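Unit 4: Reading a Rental Listing and Estimating What a Unit Really Costs

Instructor: Arwel Powell
Property Management Basics, handout to keep with your notes

Bring this sheet to class along with a calculator. We will use the Melov Street duplex again, so keep your notes on it from Unit 3.

1. Asking rent and effective rent

Asking rent is the number in the listing. Effective rent is what the owner collects per month once concessions are spread over the whole lease. If a landlord offers one month free on a 12-month lease, the tenant pays for 11 months and lives there for 12.

Worked problem. The upstairs unit on Melov Street is listed at 2,000 a month with one month free. Total collected is 22,000. Divide by 12 and the effective rent is 1,833. Students often subtract the free month from the first month only and leave the other 11 alone. That is correct for a cash flow sheet and wrong for comparing two units.

2. Charges outside the rent

Read the listing and the draft lease side by side. Charges that often show up in the lease but are missing from the listing:

Parking, storage and pet rent
Trash and water billed back to the tenant
Required renter's insurance
Move-in and elevator reservation fees

The Rocha Court listing gives rent of 1,746 and says nothing about the rest. The lease adds 223 a month for parking, water and trash. The tenant's monthly cost is 1,969. Write both figures on your worksheet, on separate lines – do not merge them.
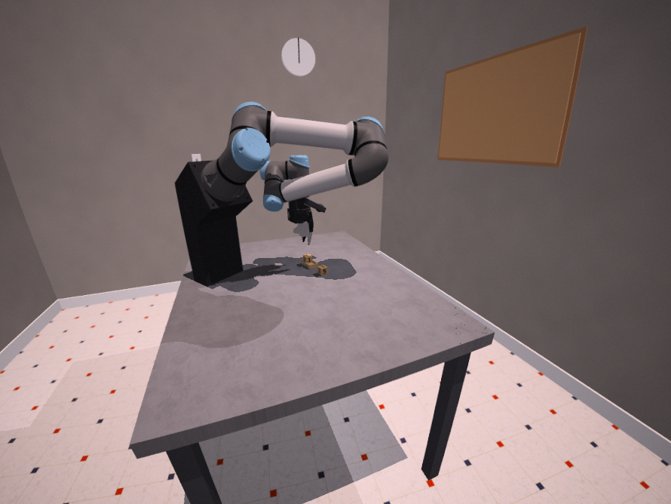

Figure 4.1. Simulated arm on its table mount.

3. Square footage

There is no single method that every landlord uses. Some measure to the outside face of the exterior walls, some to the inside face, and some copy the number from an old appraisal. A balcony may or may not be included. When you compare rent per square foot, note the source of the area next to the result. If the source is unknown, write "unknown" and move on.

For rooms, measure wall to wall at floor level. Closets are listed separately. A sloped ceiling needs its own note, with the low and high heights.

4. Words that need a follow-up question

"Updated kitchen": ask which year and which items.
"Garden level": ask how far the floor sits below grade, and look at the windows.
"Utilities included": ask for the list in writing.
"Available August": ask whether the present tenant has given notice.

5. Vacancy

Vacancy rate is vacant days divided by available days. The Gavimar building has 28 units. If two of them sit empty for the whole month, vacancy for that month is 7.1 percent. Units held off the market for repairs are still vacant for our purposes, though some owners report them separately – check the footnotes in any statement you are given.

Homework

Pick one current listing and fill in the Unit 4 worksheet. Show effective rent, added charges, and total monthly cost. Mark every number you could not confirm. One page is enough. Skoliron Apartments is off limits for this assignment, as we go through that listing together in Unit 5.

Reading for next time: chapter on security deposits, first half only.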